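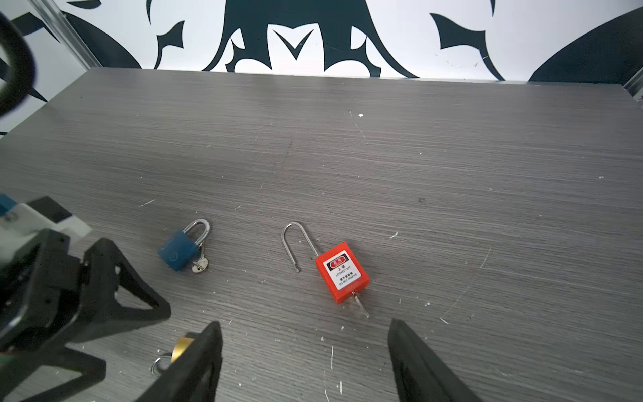 Jenkins asks whether the red lock can be ordered keyed alike in a group, and whether the blue one may stand in for it on a small breaker where the long shackle gets in the way. Keyed alike, yes, in sets as listed below. The blue lock is a general-purpose padlock. It carries no lockout label and must not be hung at an isolation point.

Kanar Padlocks: Safety Lockout and General Purpose

Kanar supplies three padlock families to maintenance stores: red labeled safety lockout locks, small blue utility locks, and brass locks for cabinets and gates. Only the first family is intended for energy isolation. The other two are listed on the same page as most stores order them together.

Safety lockout padlock, red

Long steel shackle, red body, white front label. The label has a red banner across the top with the words LOCKED OUT and DO NOT REMOVE below it, together with the Chinese 上锁 and further small Chinese text. The key enters at the bottom of the body.

Body: molded nylon, non-conductive
Shackle: hardened steel, plated
Shackle options: standard or long
Key retention: key is held while the shackle is open
Keying: keyed different, keyed alike, or master keyed
Label: bilingual, English and Chinese; English only on request
Keys supplied: one per lock for keyed different; see below for sets

Key retention means the key cannot be withdrawn until the shackle is pushed home and locked. A lock that releases its key with the shackle open is worn or damaged. Take it out of service and cut the key.

The long shackle is the default. It passes through most hasps and valve covers with room left for a tag. The standard shackle fits closer to the body and should be chosen for miniature breaker lockouts, where a long shackle can foul the neighboring handle. This is the correct answer to the clearance problem in the question at the top of the page.

Utility padlock, small, blue

Blue body, curved silver shackle, small silver key. Suitable for tool drawers, sample boxes, and key cabinets. Supplied keyed different only. The key is not retained and can be removed in either position. The blue body is not a department color code, and stores that use blue for electrical trades should order the red lock with a blue collar to avoid a mix-up.

Brass padlock

Brass body, silver shackle. For cabinets, yard gates, and other places where a lock stays in position for long periods. Supplied with two keys. Not labeled, and not accepted for lockout under the Adetholm site procedure or the Flomcombe stores procedure.

Keying and sets

Keyed different. Each lock opens with its own key and no other. This is the normal choice for personal locks. The keyed different series runs to 400 combinations before a code repeats; larger sites should state the codes already held when ordering.

Keyed alike. All locks in the set open with the same key. Sets are supplied in fours. Use them where one person applies several locks to one machine. Do not split a keyed alike set between people.

Master keyed. Each lock has its own key, and a master opens all locks in the series. The master is shipped separately to the named holder. Series of up to 200 locks are available.

Label care

The label is printed under a clear film. Wipe with a damp cloth and mild soap. Acetone, brake cleaner, and similar solvents lift the film at the corners and cloud the print. Names and extension numbers can be written on the back panel with a fine permanent marker. Replace the label when either warning line can no longer be read at arm's length. Replacement labels are sold by the sheet and fit the red body only.

Lubrication

Dry graphite or PTFE only. Oil collects grit in the pin chamber and makes the key stiff. Lubricate the shackle hole and the keyway, insert the key, and work the lock several times before returning it to the board.

Ordering

State the body type, shackle length, keying, and label language. For master keyed orders, add the name of the master key holder and a delivery address other than the stores counter. Orders for Adetholm and Flomcombe are packed by site, with the key codes listed on a sheet in a sealed envelope. Lost keys are not replaced for the red lock. Order a new lock and scrap the old one.

Returns are accepted on unopened packs. Locks that have been applied to equipment are not taken back.

Last updated: June 14, 2021

Contact Kanar Sales | © 2021 Kanar. All rights reserved. | Back to top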